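The Carus Board

The board came out of its sleeve at ten past four, and Doaa Naciri laid it on the dark table with the short edge towards her.

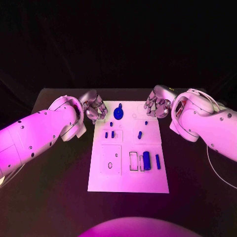
She had the inspection sheet from Grovham beside her keyboard. It ran to 4 pages and began, as they all did, with the condition of the base. White, rectangular, flat. Corners square. No lifting. She wrote "none" under lifting and moved to the second section, which dealt with the parts.

The parts were blue. The sheet wanted them entered by form: knob, peg, and so on down the column. The knob had a wide round base and a narrower neck, and it sat near the top of the board, in the middle. The small peg stood upright, below the knob and to its left. She entered the knob first. The sheet asked for a tolerance on the neck and she looked it up in the Brarby tables, where it was listed under a part number ending in 408.

The difficulty with board 1,804 was in the record. According to Grovham, the board had been made in September and checked once, by Shawky, who had passed it. According to the Brarby store it had been checked twice, and the second time the peg had been found tight. Both entries carried the same signature. Doaa had rung Shawky in the morning and asked him which was right.

"Both," he said.

"It can't be checked once and checked twice."

"I checked it once for Grovham. Then Brarby sent it back and I checked it for them. Grovham doesn't pay for the second one, so it isn't on their sheet."

"And the peg?"

"It was tight."

"Did you ease it?"

There was a gap on the line. She could hear a kettle.

"I wrote that it was tight," Shawky said.

She had put that in the notes column word for word. The notes column was narrow and it took three lines.

The light had been set to magenta for the afternoon. It turned the white of the board pink and did very little to the blue, and the procedure asked for it in section three. Doaa had stopped noticing it after her first month. She noticed it on the way home, when the street lamps looked green for the length of the bridge.

Section three was contrast. She compared the edge of each part against the base and ticked the box. Section four was fit, and fit was the section she had been putting off.

The Carus method for fit was simple. A part was lifted out and put back 50 times, and the force was written down each time. If the last figure was lower than the first by more than the permitted margin, the part was wearing. If it was higher, something was wrong with the seat. If it was the same, the board went back in its sleeve and was sent to the customer, who would not know that any of this had been done.

She read Shawky's old figures again. For the peg there was a single entry, with a line drawn beneath it in ink. He had pressed hard. On the next page the line showed through as a groove, and she ran her thumbnail along it.

At half past four the telephone rang. It was Grovham, asking whether 1,804 could go out with the evening van.

"I've done three sections," she said.

"It's been passed already, though. We've got Shawky down for it."

"You've got him down once."

"Once is what we ask for."

She looked at the peg. It was a small part. If it was tight, a customer would push harder, and after a week or two it would be loose, and no one would write in.

"It'll go tomorrow," Doaa said.

She put the receiver down, turned to a clean page and ruled it into columns. At the top she wrote the board number, then the part, then her own name in the space for the inspector. Under "previous checks" she wrote "two". She numbered the rows down the left-hand side as far as fifty, checked that the pen was not running dry, and began with the peg.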